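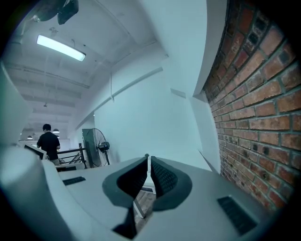
Old brick and a white table season at the Gratstead workroom

The upstairs workroom in Gratstead has opened its doors again for August, and if you have ever walked past the building and wondered what goes on behind all that brick, now is a good time to climb the stairs and find out. The room has kept its exposed red brick wall, right beside the fresh white paint, and the beams are still up there overhead, under the white ceiling. Small pendant lamps hang toward the far end, and there is a long fluorescent light for the people who need to see what their fingers are doing.

Daryna Stasiv, who looks after the room and seems to know everybody who comes through it, spent a good part of last winter deciding what to keep. The brick was never in question. "People come in and put a hand on it before they even say hello," she said. "I wasn't going to cover that up with anything." The wooden floor was a harder choice, and she went back and forth on it for weeks before settling on a good cleaning and leaving well enough alone.

The whole place comes to 793 square feet, which sounds small until you are standing in it -- the ceiling helps a great deal. Melnychuk, the family firm that owns the building, has let the room at a friendly rate for the coming year, and the Prusau paint shop down the street gave a discount on the white. More than 900 people signed the guest book in the first year, some of them several times over, and Stasiv says she is happy to count them every time.

A table, a plant and a pile of paper

Most of what happens in the room happens at the tables. The August sessions are given over to sorting and packing, the sort of quiet handwork that goes better in company, and neighbors are welcome to bring their own boxes of odds and ends along. Wrapping paper gets smoothed out and used again where it can be, and small packaging is gathered up in a heap until somebody has a minute to go through it. Stasiv likes one small green thing on a table and not much else, so that there is space to spread out.

The afternoons can get warm up there under the roof, so dress for it. There are outlets along the wall for anyone who needs to plug something in, and Stasiv asks only that you mind your step around the cords, especially if you are carrying a box and can't see your feet.

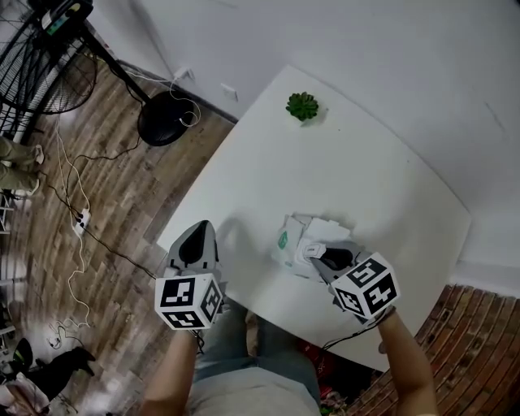
Hours and how to join in

The workroom opens at 11 in the morning, and the shared sorting table gets going at 2 in the afternoon. There is no charge and no need to sign up ahead of time. Coffee is brought up from Gikarus, the bakery on the corner, for as long as it lasts -- so the early birds do a little better there, as they usually do. Children are welcome with a grown-up, and anyone who has trouble with the stairs can ring the bell at the street door and Stasiv will come down and show them the back way in.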